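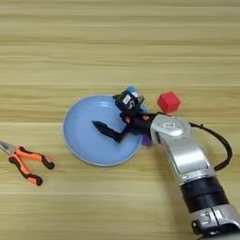

作業台と水色の丸皿

甘酒パウンド減糖試作事業 中間報告
提出先:Malico食文化助成 事務局御中
報告者:焼き菓子工房Kikito

最終更新:2022年12月

1 進み具合

申請書には「砂糖を甘酒に置き換えることで、味を落とさずに減糖できる」と書きました。半期を終えた今、この一文をそのまま繰り返す気にはなれません。置き換えそのものはできます。味が落ちないかどうかは、どの配合を誰が食べるかで答えが割れており、当方としてはまだ疑っています。

4月に始めた基本配合の試作は終わりました。残したのは三つで、砂糖を二割減らしたもの、四割減らしたもの、砂糖を全部やめて濃縮甘酒だけにしたものです。このうち全量置き換えは、申請時にいちばん期待していた配合でしたが、今のところ菓子と呼ぶのをためらいます。焼き上がりは中心が詰まってういろうに近く、切ると包丁に生地がつきます。焼成時間を延ばすと今度は縁が苦くなりました。温度を下げて長く焼く方法も試し、苦みは減りましたが、詰まりは残りました。

もとにした配合は、工房に残る1980年の帳面のものです。バター、砂糖、卵、粉が同量という昔ながらの書き方で、余白に「翌日のほうがよい」とあります。この書き込みだけは、何度焼いても正しいと認めざるを得ませんでした。焼いた当日に試食すると減糖品の評価は必ず悪く、一晩置くと差が縮まります。ただ、差が縮まるのは香りの話で、きめの粗さは翌日も同じです。

2 試食アンケート

店頭と催事で集めた回答は629件です。数だけ見れば立派ですが、この数字を成果として掲げるのは控えたいと思います。無料で一切れ渡された人が、渡した本人の前で書いた回答だからです。「おいしい」に丸がつくのは当たり前で、二割減と従来品のどちらにもほとんど同じように丸がついています。

むしろ役に立ったのは自由記入欄でした。四割減について「朝ならいい」「パンとして食べた」という記入が複数あり、菓子として出す品ではないのかもしれないと考え始めています。「甘酒の味がしない」という指摘も多く、こちらは耳が痛いところです。甘酒を売り文句にしておきながら、バターの香りに負けて分からないのでは困ります。かといって甘酒の香りを前に出すと、酒かすと勘違いして敬遠する方が出ます。米麹の甘酒なのでアルコールは使っていないと札に書きましたが、札はあまり読まれませんでした。

後半は方法を変えます。配合を伏せた二切れを渡し、残した量を量ります。回答より食べ残しのほうを信用することにしました。
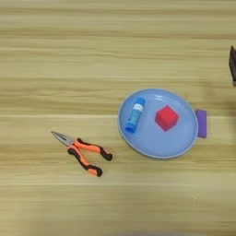

3 設備と材料

助成金で導入したEndisの卓上オーブンは、手前と奥で焼き色に差が出ます。販売店は「庫内を詰めすぎなければ均一に焼ける」と説明しましたが、型を減らしても差は残りました。途中で天板を前後入れ替えれば商品にはなります。入れ替えのたびに扉を開けるので、膨らみの足りない減糖生地には不利です。試作の結果のうちどこまでが配合のせいで、どこからがオーブンのせいか、切り分けが済んでいません。この点を伏せたまま「四割減はきめが粗い」と結論するのは乱暴だと考えています。

型はVerschueren製の細長いものに統一しました。幅が狭いぶん中心まで火が通りやすく、これは買ってよかった品です。値段は高いので、同じものを参加店すべてにそろえてほしいとは言いにくいところです。手持ちの型で焼いた場合の時間表を別につくります。

甘酒は仕入れの時期によって甘さが変わります。糖度計で測って水分を足し引きしていますが、この手間を一般の菓子店が毎回かけるとは思えません。配布用の配合表に「糖度を測って調整」と一行書けば済むという意見が内部にありました。その一行で失敗する店が続出するのではないかと心配しています。

4 日持ち

ここは申請書の見込みが外れました。従来品は脱酸素剤を入れた包装で31日を期限としています。砂糖を減らせば当然短くなるのに、申請書では「同等を目指す」としていました。書いた側として甘かったと思います。四割減は期限の半ばで生地がぱさつき、香りも抜けました。二割減は同じ日数を持ちこたえそうに見えますが、検査の回数が足りず、まだ期限を表示できる段階にありません。結果が出るまでは、試作品を当日限りの切り売りに限ります。
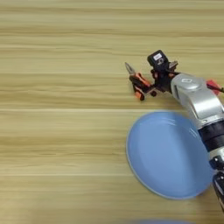

5 配合冊子の準備

参加店に配る冊子は、文章の下書きが半分ほど進みました。難しいのは焼き色の示し方です。「きつね色」と書いても店ごとに思い浮かべる色が違い、減糖生地はもともと色がつきにくいので、従来品の感覚で待つと焼きすぎます。見本写真を載せる案が有力ですが、当方は写真にも半信半疑です。写真にあるような淡い水色の丸皿に載せれば茶色は実際より濃く見え、明るい木の台にじかに置けばぼやけます。皿の色一つで判断が動く見本なら、生焼けを勧めているようなものです。そこで見本の背景は一種類に決め、あわせて中心温度の数字を載せる方針にしました。写真より温度計を信じてもらうほうが安全です。

6 後半の予定とお願い

全量置き換えは後半の対象から外し、二割減と四割減に絞ることをお認めください。四割減については、パウンドケーキの名をやめて朝食向けの薄切りとして出せるかを調べます。オーブンの焼きむらは、同じ生地を別の機種で焼いて確かめます。機種を借りる費用は消耗品費の残りで足りる見込みで、増額は求めません。

なお、要綱にある「売上への波及効果」の欄は空欄で提出します。まだ売っていない品の波及効果を書く方法が分かりませんでした。

コメント(3件)

匿名
全量置き換え、うちでも失敗しました。米粉を混ぜると少しましですが、やはり蒸し菓子寄りになります。

焼き菓子好き
催事でいただきました。「おいしい」に丸をつけた一人ですが、正直どちらが減糖か分かりませんでした。翌日のも食べてみたかったです。

通りがかり
天板の入れ替えは、上面が固まってからにするとしぼみにくいですよ。もう試されていたらすみません。

当サイトでは利便性向上のためCookieを使用しています。閲覧を続けると使用に同意したものとみなされます。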